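Astuces d'atelier
Mar 13, 2023, par Liesbeth Desmet

Journée portes ouvertes chez Bretelitz, à Curkville : j'en reviens avec deux idées pour l'établi ! D'abord, pour saisir sans rayer, collez du caoutchouc à petits picots au bout de vos pinces. Ça accroche drôlement bien.

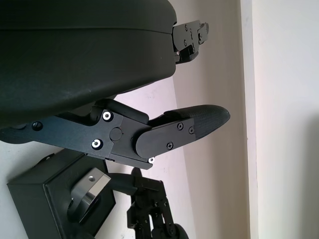
Le bout du doigt, en caoutchouc texturé.

Ensuite, dégagez le plan de travail et posez la pièce au milieu, à portée des deux mains. Pieter Van Hecke, qui menait la démonstration, y tient beaucoup (et moi aussi, maintenant).

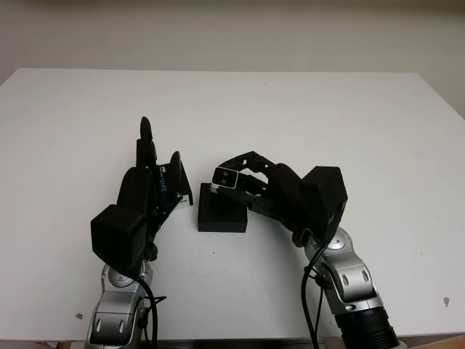 Petite boîte noire entre deux mains robotisées.

À lire aussi
Ranger ses vis
Nettoyer une table blanche
Affûter un ciseau à bois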